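Choosing a benchtop, eight months in
By Lamisi Sarpong
November

So we've finally got to the benchtop stage of the kitchen reno, and I have lost all sense of colour. Mawuli wanted plain white. I wanted something with a bit of life in it (I grew up with speckly orange laminate, I can cope with a pattern!) and we went back and forth over dinner for weeks.

The bloke at Plidgate quoted us $800 just for the sink cutout and polished edges, before any stone at all. Frimpong came in at $509 for the same job - and they rang back the same arvo, so they won me over. 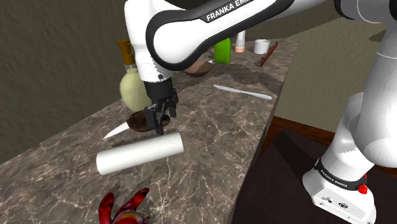 Grey-brown marble with pale veining, and a dark round bowl.

My neighbour reckons marble is madness with kids in the house. Lemon juice, red wine, beetroot, the lot. She's probably right, but her own bench is 28 years old and covered in knife marks and I love it, so I'm not sure she's making the argument she thinks she is.

We drove out to the Memutum yard on Wednesday to look at slabs in daylight, which I'd recommend to anyone. The one I'd favourited online was nearly green in person. Mawuli went very quiet and then wandered off to look at a brown one - brown! - and now he won't hear a word about white. 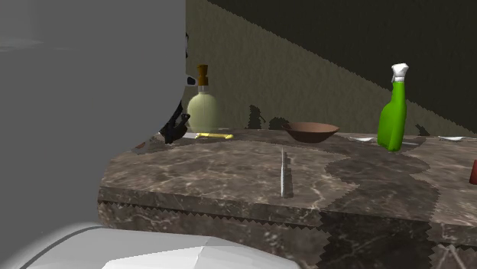 Do you have to seal marble before you use it?

Most fabricators suggest it, and ours is including the first coat. It slows down stains but won't stop acid from etching the surface, so wipe up the lemon juice quickly.

Last updated: November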